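Courses > Residential Finishes > Handouts > Unit 4: Refinishing Kitchen Cabinets

Unit 4 Handout: Prep and Spray on Old Oak Cabinets

OK, so last time we got as far as taking the doors off, and I promised I'd write up the part I rushed through at the end. I talk fast when the clock gets close to 4, sorry! Keep this with your estimating sheets, you'll want both for the homework.

Numbering and hardware

Number every door before you pull it. I put a bit of painter's tape inside the hinge cup with a number on it, and the same number inside the cabinet box. Do not write on the back of the door itself, because marker bleeds through paint for years (I have a door in my own garage that proves it). Hinges go in a zip bag with the matching number. The kitchen we're pricing in this unit has 38 doors and drawer fronts, and if you mix those up you'll spend a whole morning swapping them around trying to get the gaps even again.

Cleaning

More cabinet jobs fail here than anywhere else. Old oak around a range has years of cooking grease in it, and sanding grease just pushes it deeper into the grain. Wash first, rinse, let it dry, then sand. I like Graso degreaser for the first pass, mixed on the strong side, and then plain warm water with a clean rag. Change the rag way more often than you think you need to. If the rinse water still beads up on the wood, wash it again.

Sanding and grain filling

Oak has that deep open grain, and customers are split on it. Some want to see the texture through the paint and some want it flat like a factory door. Ask before you price! Filling adds two full rounds of work:

- scuff with 122... no, that's a typo from my old handout that keeps coming back. It's 120 grit. The 122 is the page in your textbook with the grain photos.
- skim the filler across the grain with a plastic spreader
- let it dry hard and sand it back with 180
- look at it with a light held low from the side, and fill again where you still see pores

Primer

Oak is full of tannin, and tannin comes through water-based paint as a yellow-brown stain, sometimes a week after you've been paid. Use a stain-blocking primer. Giltenix is what we have in the shop, so that's what you'll be tested on, but anything sold as a tannin blocker will get you through. Two thin coats, scuffed between with a fine sponge. If you see yellow after the first coat, wait for the second before you panic.

Masking the room

Doors get sprayed in the shop, but the boxes get done in place, and this is where new painters lose money. Everything that isn't cabinet has to be covered: floor, backsplash, ceiling edge, and the whole counter. Have the customer clear the counters before you arrive, and put that in writing on the estimate. Paper on the counter first, then plastic over the paper, taped tight to the wall and again at the front edge. Put the tape down on a clean surface or it'll lift as soon as the sprayer kicks on.
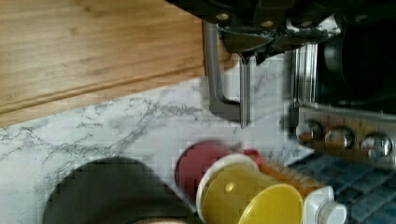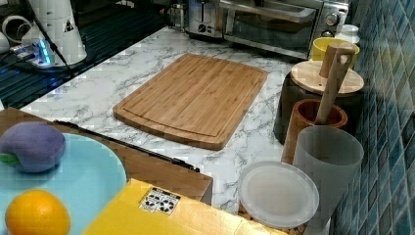
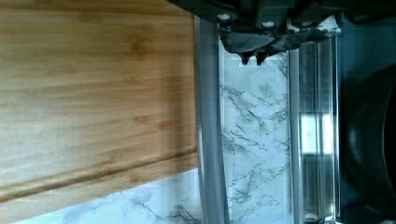
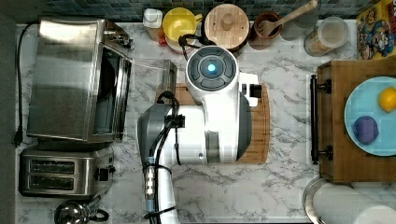 Spraying the boxes

Start with the insides of the face frames and finish on the flat fronts, so your overspray lands on parts you haven't done yet. Keep the gun moving before you pull the trigger and after you let go. For topcoat I use Arruda cabinet enamel in satin. It levels nicely, but it sags if you go heavy on the verticals, so please practice on cardboard first. We'll have a whole stack of it in the shop in November.

Pricing it

The sample job comes out at $2830 for labor only, with no grain filling. Materials are separate. Most people who came in low on the last exercise forgot masking time completely, and it was over a quarter of the hours!

Homework

Rework your estimate with grain filling added. Show the extra hours on their own line. Also read the Rellatex sheet on cure times and write me a short note, in the kind of words you'd use with a customer, about when the doors can be rehung and when they can be wiped down. Dry and cured are different things, and I want to see that in your note. Bring it on paper, please, my inbox is a mess.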